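# Pinces de démonstration Cuypers (la paire) : essai sur poste fixe

Version testée : paire gauche/droite, doigts interchangeables, caméra embarquée sur chaque pince, logiciel d'acquisition fourni. Prix payé : 900 € hors taxes, port compris depuis le dépôt de Miltley. Matériel acheté par nos soins, sans contact préalable avec le fabricant.

Le principe est connu : l'opérateur tient une pince dans chaque main et exécute la tâche lui-même. Les trajectoires et l'ouverture des doigts sont enregistrées, puis servent à entraîner la politique du robot. Par rapport à la téléopération, on y gagne surtout en vitesse. Nous utilisions jusqu'ici les bras maîtres Rellham, pour lesquels une tâche de rangement simple demandait un temps d'apprentissage de l'opérateur bien supérieur à celui de la tâche elle-même.

## Montage et calibration

Compter 40 minutes pour la première mise en service, dont la moitié passée à identifier quelle pince le logiciel considère comme la gauche. La notice traite ce point en une ligne, fausse dans la version papier et corrigée dans le PDF. La calibration de l'ouverture est propre : doigts fermés, doigts ouverts, validation. Elle doit être refaite à chaque changement de doigts.

Nos essais portent sur une seule famille de tâches, le rangement d'objets allongés dans un bac. L'objet de référence est une brosse à dents électrique, dont le manche cylindrique pardonne peu les erreurs d'orientation.
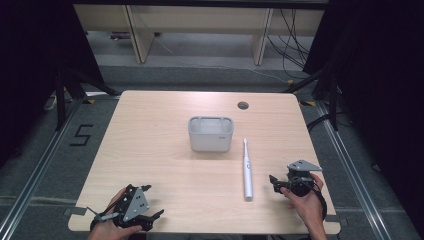
*Tâche « brosse dans le bac », une pince dans chaque main.*

## Prise en main

La poignée se tient à pleine main, sans zone dure au niveau de la paume. La plaque triangulaire déporte un peu de masse vers le haut. On ne le remarque pas pendant les premières prises, nettement plus en fin de série. Mi-kyung Bae, qui a réalisé la majorité des démonstrations, a fixé la limite à 20 épisodes consécutifs avant une pause. Au-delà, les approches deviennent plus saccadées et le taux de rejet augmente.

Les câbles constituent le principal défaut ergonomique. Sur notre pince droite, le câble forme une boucle le long de la main. Lors d'une rotation du poignet vers l'extérieur, il tire sur le connecteur. Un serre-câble à l'avant-bras règle le problème, mais il n'est pas fourni.

Le travail à deux mains demande de la discipline. Les deux jeux de doigts se rejoignent vite au-dessus d'un objet aussi étroit, et un contact entre pinces rend l'épisode inutilisable. Nous avons adopté une règle simple : une main saisit, l'autre stabilise le bac ou reste en retrait.

## Doigts et vue embarquée

Les doigts sont sombres et mats, donc peu de reflets parasites dans les images. Les faces internes portent un patin de contact galbé. Le galbe convient aux objets ronds ; sur une plaquette ou une carte, la surface d'appui est réduite et l'objet pivote.
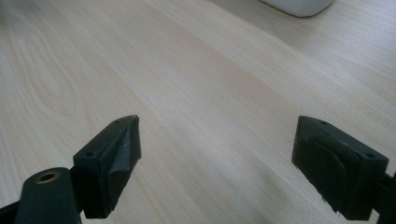
*Vue embarquée, doigts ouverts, pince vide.*

Le cadrage est bien choisi : les deux extrémités restent visibles en position ouverte, avec une marge suffisante devant elles pour voir arriver l'objet. L'exposition automatique est moins convaincante. Sur un plateau en bois clair, les zones les plus éclairées approchent de la saturation et un objet blanc s'y détache mal. Nous avons fini par bloquer l'exposition manuellement, réglage enfoui au troisième niveau du menu et perdu à chaque redémarrage.

Les patins s'usent. Les nôtres présentent des éraflures grises et retiennent la poussière. Je n'ai pas constaté d'effet sur la tenue des objets, mais l'aspect des doigts dans l'image change au fil du temps, et cela compte si l'on mélange des données anciennes et récentes. Un jeu de rechange devrait figurer dans la boîte.

## Logiciel

L'export est documenté et les horodatages des deux pinces sont cohérents. Le tri des épisodes se fait au clavier, ce qui fait gagner beaucoup de temps. En revanche :

- aucune annotation possible en cours d'enregistrement ;
- le rejet d'un épisode n'est pas annulable ;
- le nom de la tâche se ressaisit à chaque session.

Le greffon Orkthorpe, installé séparément, corrige le dernier point. Il a planté deux fois pendant l'essai, sans perte de données.

## Évaluation

| Critère | Note sur 5 |
|---|---|
| Mécanique | 4 |
| Ergonomie | 3 |
| Caméra embarquée | 3 |
| Logiciel | 3 |
| Documentation | 2 |

Achat justifié pour un laboratoire qui collecte des tâches de saisie courtes sur table. Pour des objets plats, attendre les doigts droits annoncés au catalogue. Pour des séances longues, prévoir deux opérateurs en alternance et un second jeu de patins dès la commande.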